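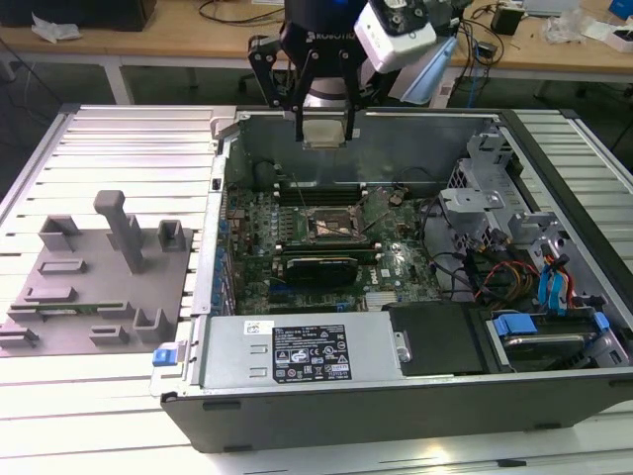 9月、土曜、午前

分電盤の定期点検の続き。Endau棟の一階は先週までに終わっているので、今日は二階の電灯盤と、工作室の動力盤。停電の許可は昼まで。配電側には連絡済み、工作室の機械は前日の夕方に全部主幹を落としてもらった。

先に計器の確認。絶縁抵抗計はStasterの古い方を使った。新しい方は校正に出していてまだ戻らない。リード先端を短絡してゼロ、開放で無限大、電池残量は十分。黒のリードのワニ口がゆるくなっていたので、予備に交換した。古いワニ口は捨てずに引き出しに入れてある。ばねだけ替えれば使えると思う。

検電器は既知の電源で鳴ることを確かめてから持ち出し、測定後にもう一度確かめた。この順番は前回の記録に書いていなかったので、次から様式に欄を足す。

二階電灯盤

外観は特に問題なし。扉の蝶番に少しさび。盤内のほこりは掃除機で取った。回路名の札が二枚、実際と合っていない。「廊下東」と書いてある回路が給湯室のコンセントで、「給湯室」の方が廊下東だった。入れ替えて貼り直し済み。図面の方はまだ古いまま。

絶縁抵抗は対地で測定。照明回路は安定器の古いものが残っている区画だけ値が低めに出たが、判定値には余裕がある。前年の値と並べると少しずつ下がっているので、器具の更新の候補として一覧に入れた。コンセント回路はどれも前年とほぼ同じ。

測定の途中で一度、値が落ち着かない回路があった。負荷が残っているのだろうと思って部屋を回ったら、窓際の棚の裏に延長コードがあり、その先に充電器がつながったままだった。外して測り直したら普通の値になった。点検前の確認表に「棚の裏」を書き足すこと。毎年同じところで時間を使っている気がする。

漏電遮断器はテストボタンで全数動作。そのあと専用の試験器で動作時間も見た。どれも規定内。ひとつだけボタンの戻りが渋いものがあり、何度か押すと軽くなった。動作そのものは正常だが、交換予定に入れる。型番は盤の扉の裏に鉛筆で書いておいた。

工作室動力盤

こちらは200 Vの三相。主幹の電源側端子に変色がないか見たが、きれいだった。端子の増し締めはトルクドライバーで行い、印を新しい色で引き直した。去年の印が残っている端子は、ずれているものがなかった。

Bühlerの切断機の回路だけ、二次側のねじが一本甘かった。振動のある機械なので、ここは半年ごとに見た方がよい。切断機の担当に口頭で伝え、盤の中にもメモを貼った。メモは赤い紙。白い紙だと結線図と紛れて誰も読まない。

絶縁抵抗は電動機をつないだ状態と、端子台で切り離した状態の両方で測った。つないだ状態で低めに出たのは集じん機だけで、切り離すと電線側は十分な値。つまり電動機側の問題。端子箱を開けたら中に粉じんがかなり入っていた。パッキンが硬くなって隙間ができている。清掃して測り直すと、だいぶ戻った。パッキンは手持ちがないので注文する。それまでは端子箱のふたの周りをテープでふさいでおく。仮の処置なので、届いたら必ずはがすこと。

インバーターを使っている回路は、本体を切り離してから測定。ここは手順書の4番目の項目に太字で書いてあるのに、頁が変わるところにあって見落としやすい。次の改訂で前の頁に移したい。

接地抵抗は簡易法で測定。値は前年より少し高いが基準内。しばらく雨が少なかった影響もありそうなので、雨のあとにもう一度測ってみる。補助極を打つ場所は、駐輪場を舗装してから選びにくくなった。建物の北側の植え込みなら打てる。ただし散水用の管が通っているので、打つ前に図面を見ること。

テスターのリードについて

今日使った手持ちのテスターは定格600 Vのもの。付属のリードの被覆に細かい傷があり、曲げると白く見える。まだ芯線は出ていないが、動力盤にはもう使わないことにした。代わりにAmonoのリードを注文する。先端の金属部分が短いキャップ付きのものにする。長いままだと、狭い端子台で隣の極に触れそうになる。

古いリードは捨てるか、低電圧の作業専用にするか迷った。専用にしても、いずれ誰かが盤に持っていくと思うので廃棄にした。切ってから捨てた。

復電

昼前に復電。主幹を入れる前に、各回路の遮断器が切になっていること、短絡接地器具が残っていないこと、人が盤と機械から離れていることを二人で声に出して確認。そのあと主幹、分岐の順に投入。電圧は各相とも正常で、相回転も点検前と同じ。集じん機の回転方向も見た。

二階の廊下の時計が止まっていたので合わせた。給湯室の湯沸かし器は、復電後に自分では立ち上がらない機種らしく、ボタンを押す必要がある。連絡票に追記した。

負荷をかけてしばらくしてから、放射温度計で盤内を見た。切断機の回路は増し締めのあとで、他の端子と差がない。ただ、つやのある金属面だと低く出るので、数字はあまり当てにしていない。端子の横の黒い樹脂部分を狙って比べた。できれば熱画像のカメラを借りて、月曜以降の忙しい時間帯に撮り直したい。

残っている作業

集じん機のパッキン注文。寸法は端子箱のふたの内側で測って、作業台の黒板に書いた。
渋い漏電遮断器の交換。停電が要るので、次の休業日に合わせる。
二階の回路図の修正。札は直したので、図面が古いまま出回らないよう早めに。
Amonoのリードの注文。最大2週間かかるとのこと。それまで動力盤の測定は予備のテスターで行う。
接地抵抗の再測定、雨のあと。
確認表と手順書の改訂。棚の裏、検電器の前後確認の欄、インバーター切り離しの頁。

測定値の表は共有の棚の青いファイル、今年の仕切りの後ろに入れた。電子の方は午後に入力する。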